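The Small Shelf That Ended My Pill Bottle Pileup

For years my vitamins lived in a heap. There was a drawer (you know the drawer) where the fish oil rolled into the vitamin D, the allergy tablets hid behind a box of bandages, and I bought a third jar of magnesium last November with two perfectly good ones sitting in the back. I write about organizing for a living. This was embarrassing.

Then I spent a few days in Pirkent, in a rented apartment above the Masri bakery, and the kitchen there had a tiny raised shelf on the counter. A little platform on legs, hardly bigger than a hardcover book, holding salt, pepper and a jar of honey. I loved it! Everything on it looked chosen. When I got home I started hunting for one of my own and moved the whole medicine drawer onto it the same evening.

What a riser does is give a group of small things an edge. On a bare counter, bottles creep. They drift toward the toaster, they end up next to the mail, and somebody parks a coffee mug in the middle of them. Put the same bottles a few inches up in the air and they stay together, and you can wipe underneath without moving a single one. Wood on top and thin metal legs is my favorite combination. The wood keeps it warm and the skinny legs keep it from looking like a piece of office equipment.
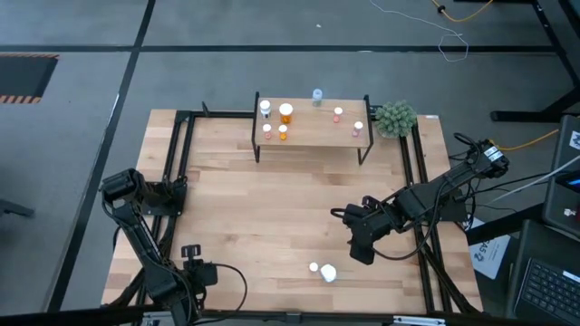

Amber, pale blue and pink-based bottles share a wooden riser on butcher block, with a spiky succulent for company.

Color is the part I didn't expect to enjoy so much. We think of pill bottles as ugly, but amber next to a translucent blue is lovely, especially over pale wood, and the white caps tie it all together. I stopped decanting mine into matching jars once I noticed this. The original bottle has the dose and the expiration date printed on it, and you want to keep those anyway.

I like to split the shelf in two. Mine has a morning side and an evening side with a bit of bare wood between them, and it's astonishing how much that gap helps when you're half awake at 6 a.m. Tall bottles go at the back, short ones up front. Leave some breathing room so your hand can get in and out without knocking over the neighbors, and finish with each bottle before you open the next, so the caps find their way home.

The plant is optional, but please consider it. A small succulent beside the shelf asks for almost nothing and makes the whole corner feel like part of the room. Cukberg, a housewares shop I visit far too often, sells tiny ones by the register, and I have never made it past them empty-handed.

Two cautions. An open shelf is for households where no child or curious pet can reach it; otherwise everything belongs up high and locked away, and the riser can go back to honey and salt. And skip the spot by the stove or the sunny window, where heat and light can be hard on what's in the bottles. Mine sits on the sideboard, well away from both.

As for the drawer, it holds dish towels now. The three jars of magnesium should last me until spring.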